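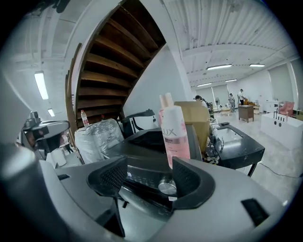

搬家公司叫Nikine，报价的时候说按件算，搬到一半改口说按体积算，搬完以后说其实是按楼梯算。我问什么叫按楼梯算，领头的那位师傅抬手指了指我们家的旋转楼梯，神情像医生在指一张片子。

“这个，”他说，“沙发上不去的。”

我说我们没有沙发。他想了一会儿，说那床也上不去。

于是他们把所有要上楼的东西都卸在了楼梯底下，收了钱，开着车回Brevitum去了。合同第4条写得清清楚楚：送达即为完成。送达到哪儿，没写。

房子是丈夫挑的。以前是个什么仓库，顶上的白色波纹板和横梁管子都原样露着，中介管这叫“保留了空间的诚实”。我当时问，诚实要不要加钱，中介笑得很大声，然后加了钱。楼梯也是丈夫看中的，深棕色的木踏板一片一片拧上去，从下面看像一把打开的扇子。他站在下面仰头看了好久，说，你不觉得很有气势吗。我觉得很有气势。我还觉得晾衣服要端着盆转着圈上去，不过那天阳光很好，我就没有说。

搬进来的第一个礼拜，我们过得很文明。每天晚上各自往楼上带一样东西，谁也不许空手上楼。这规矩是我定的，丈夫执行得也很认真，他每天带上去一本书，第二天早上再带下来看。

第二个礼拜，剩下的就都是难办的了。

先说那台黑色的电器。它面板上印满了小字，正面凸着一颗银色的圆旋钮，拧起来手感极好，咔嗒咔嗒的。它是婆婆给的，婆婆住在Fletden，每次我们搬家她都送一样大件，好像怕我们轻装上阵会跑得太远。她在电话里说这个东西特别好用，她自己就有一台，天天用。我问平时用它做什么呢，她说，什么都能做。我说比如呢，她说你这孩子，说明书上都有。

说明书一共105页，没有中文。丈夫翻到最后一页，合上，说大致明白了。我问他明白了什么，他说最好不要放在潮湿的地方。

所以它就放在那儿，不算潮湿。

再说那一大包裹着透明塑料膜的。膜是我亲手缠的，缠了一层又一层，缠的时候心里很清楚里面是什么，并且为了节省时间没有写标签。现在隔着皱巴巴的膜看，它既可能是冬天的被子，也可能是丈夫的睡袋，还可能是那年在集市上被人说动了买下来的一块挂毯。丈夫主张剪开看看。我主张不剪，剪开了就得承认里面是什么，然后就得给它找地方。他说这道理不通。我说那你来找地方。他说也不急。

纸箱倒是打开了，盖子朝天支着。我们从里面拿出过开瓶器，拿出过一只拖鞋，拿出过一份写着246块的电费单，早就交过了。后来里面还有东西，但都是那种看一眼就想把盖子合上的东西。盖子合不上，所以就朝天支着。

最后说那瓶LUX。

它白底带粉，浅粉色的翻盖，站在一堆搬家货中间，体面得像走错了会场。我的东西我认得，不是我的。我拿去问丈夫，他正在看早上带下来的那本书，头也不抬，说不是你的吗。

“不是我的。”

“那是我妈的？”

我打电话到Fletden。婆婆说她用肥皂，用了一辈子肥皂，语气里有一点受伤，好像我暗示她变了心。我又打给Nikine，接电话的姑娘让我报单号，然后说系统里没有登记遗落物品。我说不是我遗落了，是我多出来了。她沉默了一下，说多出来的话，要按件算。

我把电话挂了。

丈夫那天晚上难得主动，提出一个想法：会不会是上一任房客留下的。上一任房客去了Mwakyusa，走得很急，中介提起他们的时候总要压低一点声音。我说人家急着走，带走了所有的东西，独独给我们留一瓶这个？他说也许是心意。我说那灯泡呢。他说灯泡也许也是一种态度。

我不知道从什么时候起，我开始绕着那瓶东西过日子。早上下楼，转到最后几级踏板，第一眼看见的就是它。我不用它，也不扔它。扔掉一瓶别人的东西，总要有人来签个字才像话。有一次来了个邻居，进门就说你们这楼梯真漂亮，接着说哎，这个牌子我也用。我立刻问是不是她的。她往门口退了半步，说她今天是第一次来。

一月份的时候，丈夫终于下了决心，说这个周末把楼梯底下清干净，一样不留。他还去买了收纳盒，花了50块，买回来连同小票一起放在纸箱后面，至今没有拆过，也就成了楼梯底下的一员。

周末到了。我们吃过早饭，站在那堆东西跟前，袖子都挽好了。丈夫先把电器往左挪了一点，退后看看，又往右挪回来。我把那个红盖子的透明瓶子挪到楼梯脚边，觉得顺眼多了。然后他伸手去拧那颗银色旋钮。咔嗒，咔嗒。我说给我拧一下。我们轮流拧了一会儿，没有插电。

“你说，”他问，“这里要是摆一张小桌子，是不是就像是故意的了？”

我认真地看了看。斜斜的白色楼梯边，白墙，顶上诚实的管子，底下摆一张桌子，东西统统搁上去，确实像是故意的。杂志里那些人家不也是这样，凭什么他们桌上搁一颗松果就叫布置。

“那瓶呢？”我说。

“摆中间。”

我们就去看桌子。店在Brevitum，隔壁就是Nikine的门面，领头的那位师傅蹲在门口抽烟，认出我们，站起来打招呼，问住得惯吗。我说住得惯。他问床上去了没有。我说拆开上去了。他点点头，很有分寸地没有问别的。

桌子不大，丈夫说他扛得动。店员问要不要送货上门，我问怎么算的，她说看你们家什么情况，有没有楼梯。

我说有，不过不用上。

她低头在单子上写了半天，抬起头来，问我是哪种楼梯。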